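Testers wanted — Nadon two-arm bench kit, August round

Girkeck is looking for eight paid testers. Part time, on site, start of August. Quick read below, apply at the bottom.

What it is

Nadon is our tabletop kit. Two arms, a gripper on each, rails, black fabric enclosure, the software that ties it together. Sold so far to labs and a few colleges. Before the next version ships we want people who didn't build it to spend proper time on it and tell us where it's annoying. The manual too. Especialy the manual.

What you'd be doing

Running kitchen-type jobs with the arms, over and over. Put the eggs on the plate, move the butter to the board, get the carrot into the pot, set everything back, go again. Some days you drive the arms yourself, some days you start a stored routine and watch it. Either way you log what happened: done, half done, dropped, stopped. Short note if something odd. The log form takes a minute once you're used to it.

Also one full unpack and set-up from the crate, in pairs, with only the printed guide. We stay out of the room for that one.

Last round got through 732 logged runs, would like to beat it.

Hours and money

86 hours each over the month, mornings or afternoons, your pick but stick to it
Mornings 8.30 to 12.30, afternoons 1.15 to 5.15
Paid per hour, rate in the info pack, plus a flat £298 at the end if you finish the full round
Travel paid within the city zone, keep your tickets
Tea, coffee, a microwave. No canteen

Who

No robotics background needed. Fine if you have one, tell us, we want a mix. You do need:

— steady hands and decent eyesight (glasses ok)
— patience. It's repetitive work, please don't apply if that'll drive you mad
— to be 18 or over
— ok English for the notes, spelling doesnt matter
— to be all right in a room with the lights turned down

Left-handers very welcome, had hardly any last time. People who have bought bench kit for a school or workshop, also very welcome.

Not open to anyone working for Akbulut or another supplier of ours, sorry. Previous testers can apply again but new people get first go.

Where

Lima Room, first floor, Girkeck workshop. Step-free from the yard side, lift to the first floor. Benches are a fixed height, so let us know if you'd be working seated and we'll sort a lower one before you start.

How to apply

Use the form on the jobs page, pick "Nadon testers" from the list. No CV. Three or four lines on why you fancy it and which half of the day suits. We reply to everyone, usually inside a week. There's a half hour try-out on the arms before we confirm places, paid.

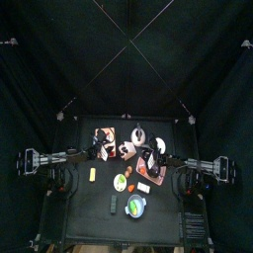

Filed under: Paid trials / Nadon / Part time

Info pack and tester agreement are on the same page as the form. Read the bit on confidentiality before you sign, it covers photos on your phone as well.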